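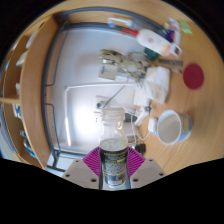 Come and try it: people wanted for our robot open day in November

Prandstead is opening its workshop to the public for an afternoon and we'd love you to join in! We need people from Divlow and nearby who are happy to pick things up, put them down again and tell us how it felt. You don't need to know anything about robots. If you can tidy a messy desk, you already have the skills we're after.

You'll be working with hand-held grippers, the kind with soft ribbed fingers, and moving everyday things like bottles and cups on a cluttered table. Maarja Sakalauskas will show you how to hold one and then leave you to get on with it. After that there's a demonstration of our robot arm, Lepik, doing the same sort of job (it is slower than you, but very patient), and plenty of time to ask questions.

What we're looking for

Anyone aged 18 or over. Left-handed people are especially welcome -- we never have enough. You'll be standing for part of the session, but chairs are there if you'd like one, and we can lower the tables. Just say so when you write.

What you get

A session lasts 2 hours, tea and cake included, and we pay £85 plus your bus fare. There are 548 everyday objects in our collection so far and you're welcome to bring one of your own to add to it. Odd shapes please!

How to sign up

Write to Maricel Dalisay at Prandstead, Holtel Yard, Divlow, or leave your name at the front desk by 11/08/2025. Tell us which hand you use and whether a morning call or an evening one suits you better. Maricel will ring everyone back, including those we can't fit in this time.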